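Sinberg Round-End Table Top, White

I've been selling table tops out of our little shop in Kisovville for 12 years, and this is the one I took home for my own kitchen. It's the Sinberg in white, with the rounded end, and yes, I know everybody says they love what they sell, but I eat breakfast on this thing!

The top comes on its own, so you can put it on whatever legs you already have. Mine sits on a pair of old Bodnár trestles I got from my neighbor Grímur Thygesen (he wanted them out of his garage, I wanted them in my kitchen – easy deal). If you're starting from scratch, the Virkoteo leg set fits the same screws.

People ask me about the rounded end more than anything else. I like it for narrow rooms, where you're always squeezing past with a laundry basket or a kid on your hip. You can pull a chair up anywhere along the curve, too, and there's no corner to fight over.
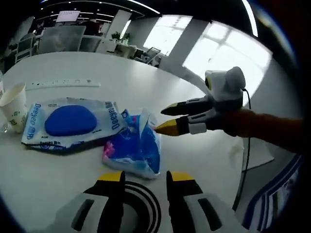
Cleaning and care

Dish soap and a soft cloth, that's all I use. Wipe up coffee and curry before they sit overnight, please, and put something under a hot pan. Skip the scouring powder – I tried it once on a sample and it went dull in a patch I could never get back.

Price and delivery

The top is $300, or $735 with the Virkoteo legs and delivery inside town. It weighs 43 pounds, so bring a friend if you're picking up. We'll help you load it, but we can't help at the other end!

Orders placed now ship in April. If you want to see it first, call ahead and I'll get one out of the back for you.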